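The Meeting at Skorngate

The notice said seven o'clock, and it said the company would bring supper. That was how my uncle knew it was bad news. In his experience good news came by mail with no supper attached.

He went anyway, and I drove him, because the truck was mine and his eyes were no good after dark. Forty-seven farmers had signed the sheet by the door of the Skorngate grange hall. My uncle read every name before he added his own. He wanted to see who was hungry.

The man from Clerix had a clean pair of boots and a slide for every question. Cotton prices had been low four years in a row, he said, and the old lenders were walking away from small places. Clerix would not walk away. Clerix would advance the seed, the spray and the diesel, and take it back out of the crop at harvest. He called this a partnership. He said "partnership" while looking at the women, who he seemed to think would be easier.

"And if there's no crop?" my uncle said.

"Then we sit down together."

"Where?"

The man smiled. He did not have a slide for where.
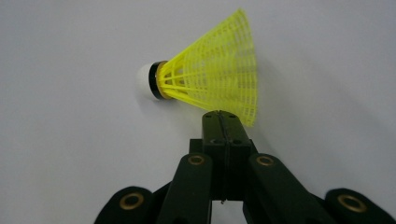

My uncle had sat down together before. Eleven years back it was Furklow, who had a green logo and gave away caps. Furklow lent him $2,000 against a well that was supposed to hit water and hit clay. By the time the paper had been passed along twice, he owed it to an office in another state, and the woman who answered the phone there asked him to spell "irrigation." He paid it off by selling the low field. The cap he still wore, out of spite or because it fit. I never got a straight answer.

Supper was chicken. He ate two plates of it and told me that eating a man's chicken was not a signature.

After the chicken came the testimonials. A grower from the Ahuja side of the river stood up and said he had signed last January and slept like a baby since. He read it off a card. I knew his place a little. The gin had paid him for 716 acres in a good year, and a man with that much ground can sleep through most things. My uncle had 60 and a bad pump.

Somebody in the back asked about the union, whether the union had looked at the papers. The man from Clerix said he had the greatest respect for the union. Two of the union's officers were sitting in the front row with their plates on their knees, and neither of them turned around.
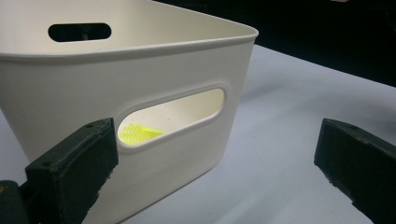

"I'd like to read it at home," my uncle said when the pen got to him.

"Of course. Though the rate is for tonight."

"What's it tomorrow?"

"I couldn't promise."

"You promised everything else."

A few people laughed, and a few looked at the floor, and those were the ones who had signed already. I felt bad for them. They weren't stupid. Some of them had a note due at the bank in the morning, and a bad paper tonight was worth more to them than a good one next month.

He took the contract and folded it into his shirt. Out in the truck he turned on the dome light and held it close to his face. He moved his lips when he read. On the ninth page he stopped and handed it to me and put his thumbnail under a line. Any advance not recovered at harvest would be secured by the homestead and its improvements, at a value to be set by the company. There was already a figure for ours, typed in. It said $1,598.

"For the house?" I said.

"And improvements."

We sat there with the engine off. Through the hall windows I could see them stacking chairs, and the man in the clean boots shaking hands all the way down the row.

"You could get up and read it out," I said. "They ought to hear it."

"They've got the same page nine I've got."

"They won't get to it tonight."

He thought about that longer than I expected. He took off the cap, looked inside it, and put it back on. Then he opened the door, and I heard him swear at the step, which was higher than he remembered, and I got out my side and went in after him.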